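Nokstead Repair Café: progress to June

We had 314 items through the door against the 31 you paid us to plan for each month, so the headline looks good. I don't trust it yet. Freya Lightfoot's log marks a thing as mended when it leaves, and we rarely hear whether it lasted.

Spend stands at £1,822 of £2,176.
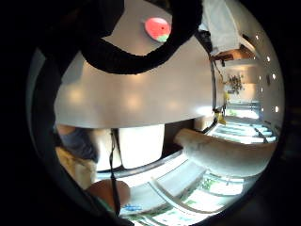 Bags remain the weak spot. A thick black strap with a braided or padded look takes far longer to restitch than Kinga Szénási allowed for - I would cut bags from the next bid.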